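March 5, 2019

Up at the crack of nothing, and glad of it, because the rye starter had doubled! I have been nursing that jar since the middle of February and it has sulked on the windowsill the whole time, one or two sad bubbles and a smell like old apples. This morning it had pushed its own lid up. I stood in the kitchen in my coat and grinned at it.

So today became a baking day, whatever else I had planned. I walked down to Trellum for flour (the mill shop, the one by the weir, not the farm shop with the dear jam) and they had the stoneground in again. I bought far too much. It is a lovely walk at the moment, snowdrops nearly over and the first daffodils out along the Yorath road, and the river very high and brown. Coming back uphill with the bag on my shoulder was less lovely, but I sang most of the way and only met one dog.

The loaf is the one from the old Mamine booklet, 600 grams of flour, 70 of them rye, and a good spoon of honey. Last time I followed it to the letter and got a brick. This time I let the dough sit for ages before I touched it, then folded it every 15 minutes or so until it went silky and started to wobble, and oh, the difference. It felt alive. I kept lifting the cloth to look.

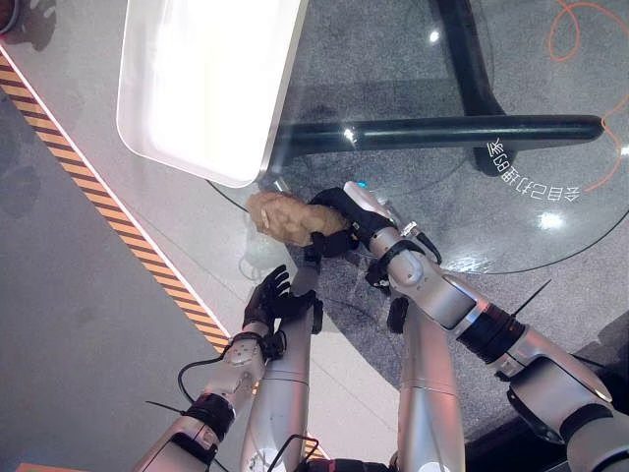
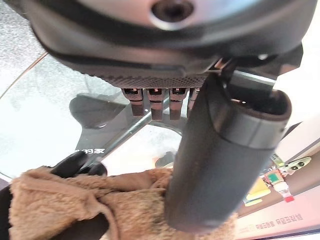
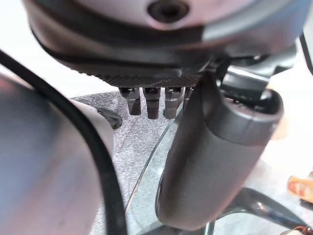
While it had its last rise I cleaned out the bread tin, found a crust in there I would rather not date, and wrote out the recipe properly in the back of this book, with my own changes in pencil. More water than they say. Less salt. And the oven hotter for the first part, as hot as it will go, with a tray of boiling water underneath. I scalded my thumb a bit doing that and didn't much mind.

It came out at eleven minutes to four and it crackled! I had read about loaves singing as they cool and thought it was the sort of thing people put in books, but I put my ear right down by the crust and there it was, tiny ticks and pops, going on and on. The top split along one side where I hadn't cut deep enough. I think it looks handsome. I managed to leave it alone for nearly an hour, then had two slices with butter and a third with the last of the Trinach cheese, standing up.

The crumb is still a touch damp in the middle, so longer in the oven next time, or let it go properly cold before cutting (fat chance). The starter is fed and back on the sill. I want to try walnuts next, and there is enough flour for 11 more goes at it if I don't spill any. Bed now, the whole house still smells of crust.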